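Notes on Teaching by Hand: The Picture Frame Task

Posted in August | Filed under Methods

This weblog records the work of one member of the demonstration group at Lillenier. The views given are the author's own. Earlier entries dealt with the layout of the work area and with the training of new operators. The present entry concerns a single family of tasks, known within the group as Kendale, in which an operator handles a small picture frame so that a robot may later learn to do the same.

The choice of object deserves a word. A picture frame is light, stiff and familiar to everyone. It has a front and a back that look nothing alike, and it can stand or lie flat. Those properties make it a demanding subject. A policy that has learned to approach a frame lying on its back has learned very little about one that stands upright, and the demonstrations must therefore cover both positions with equal care. 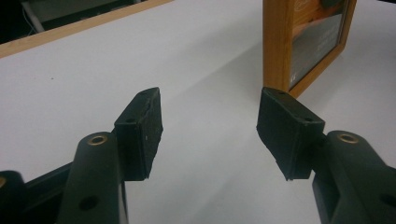

Approach to the standing frame, seen from the gripper.

Operators are asked to begin each demonstration with the fingers open and to pause before moving in. The pause is short, and new operators tend to leave it out. It gives the later stages of processing a clean starting point, and a recording without it is usually set aside. The Kendale set stands at 717 accepted demonstrations. The target is 3,600, and the group expects to reach it before the winter schedule begins.

A second matter is the division of labor between the hands. Most people have a strong hand and a helping hand, and they fall into that habit without noticing. The written procedure asks them to change roles at set intervals, so that neither side of the data is made up only of holding still. 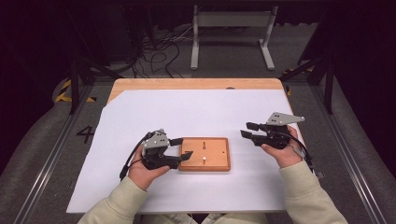

Two-handed work is where teaching by hand shows its value most clearly. An operator who controls a distant arm through a screen must think about each hand in turn, and the resulting motion is often stiff. With the tools held directly, both hands move as they would in ordinary life. The small board in the middle of the white paper, with its round peg and its short dark slots, calls for that kind of freedom. One gripper can come in from the left while the other waits at the same height, and the operator decides in the moment which should act first. The author has tried comparable work by remote control and found it slow and tiring.

Remote control retains its place. It shows the operator the real limits of the arm, including the positions it cannot reach, and a hand-held tool gives no such warning. The Pildale sessions, 192 in number, were all gathered by remote control for this reason. It is the author's opinion that the two methods should be used together, with the greater share given to the hand-held tools. 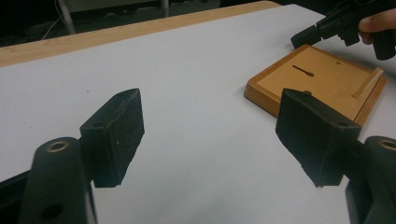 Khoury, commenting on the previous entry, wrote that hand demonstrations carry too much of the person in them: "Your operators correct themselves all the time and never know they are doing it. The robot will copy the corrections along with the task." The objection is a fair one. Small corrections do appear in almost every recording, and some of them serve no purpose. Others are the most useful part of the demonstration, as they show what to do when an approach begins badly. The group has decided to keep them — with the exception of any recording in which the operator starts the approach again from the beginning.

Readers have also asked about fatigue. Sessions are limited to 2 hours, with a break at the midpoint. The quality of the approach falls off well before an operator reports being tired, and the limit was set with that in mind.
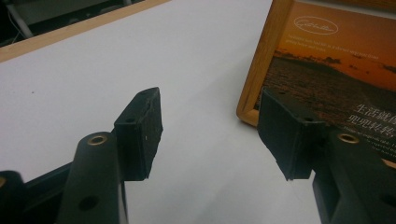

Methods: Reviewing the Recordings

Review is carried out by a person other than the operator. The reviewer watches each demonstration once at normal speed and marks it as accepted, doubtful or rejected. Doubtful recordings are held until Saturday, when they are viewed a second time by the whole group. Disagreement is common at this stage and is entered in the log with the reasons given on each side.

The standing frame produces more doubtful recordings than the flat one. Opinions differ on how close the fingers may come to the print before the approach should be considered careless. A revised wording of the rule is being drafted, and it will be posted under this heading once the group has agreed to it.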